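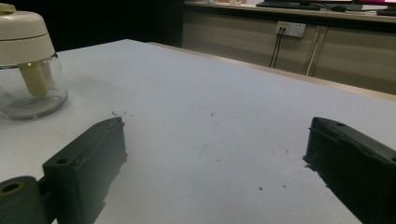 Food chopper with a cream-colored lid and clear bowl, on the work table. Kitchen tasks, Selden room.

Household Tasks Gallery: Small Kitchen Appliances

The pages in this gallery accompany the Wirnico review of automated housework, which asks whether machines can yet be trusted with ordinary chores in a home or a small shop. Earlier pages covered folding, sweeping and shelf stocking. The present page is concerned with small kitchen appliances, a group of objects that most adults handle without thought and that continue to give machines considerable trouble.

The review was prepared by the Khaemba office under the direction of Obadia Minja. Readers who require the full task list should consult the September edition of the handbook, in which the kitchen section has been rewritten.

Why a food chopper is a hard case

A manual or powered chopper is made of several parts that must be put together in the right order. The lid has to meet the bowl squarely. The spindle has to sit where it belongs before the lid goes on. A person corrects a small error by feel, often without looking. A machine must either sense the error or be told in advance how to avoid it, and neither approach is dependable at present.

Clear bowls present a separate difficulty. Glass and clear plastic reflect the room and show whatever stands behind them, so the edge of the object is easily misjudged. Pale lids on pale tables are troublesome for a related reason, as there is little contrast to work from. The review does not permit colored tape or printed markers on household objects. Homes do not have them.

Each appliance task in the review is scored on 3 points: whether the part was reached, whether it was moved as intended, and whether the object was left in a condition that a member of the household would accept. The time allowed is 60 seconds for a single action. Tasks that combine several actions are scored action by action — a failure at the second step does not erase credit for the first.

The third point is the one most often misunderstood by outside readers. A lid that has been placed but not seated is recorded as moved, and it is also recorded as unacceptable. Raters are instructed to apply the standard they would apply in their own kitchens.

Knobs, handles and lids

The second group of tasks deals with parts that are turned, lifted or pressed. Handles are the easier of these. A long bar can be approached from more than one side, and a grasp that is slightly off center will usually still lift the load.
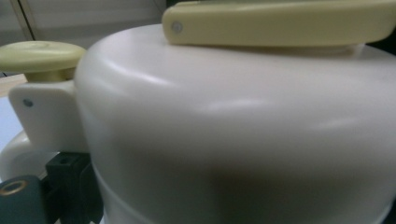
Round knobs are less forgiving. The grip must be firm enough to hold a smooth surface and loose enough to allow a turn, and the parts around the knob often leave little space to work in. Rikusley, which supplied the scoring sheets, proposed that lifting and turning be listed separately. That proposal was accepted, and the two appear as 2 lines in the current handbook.

Present position

The review finds that single actions on familiar appliances are within reach under steady lighting and with the object placed in advance. Complete chores are a different matter. Preparing a chopper, using it, emptying it, washing it and returning it to a cupboard is one chore to the person who does it and a long series of separate problems to a machine. The review does not recommend unattended use in kitchens at this time.

The same caution applies to the shop floor. Back-room food preparation uses larger appliances with more fastenings, and cleaning is subject to stricter rules than in the home.

Related pages: Dishes and Cutlery; Laundry; Shelf Stocking; Notes for Raters.

Requests to reproduce material from this gallery should be sent in writing to the Khaemba office.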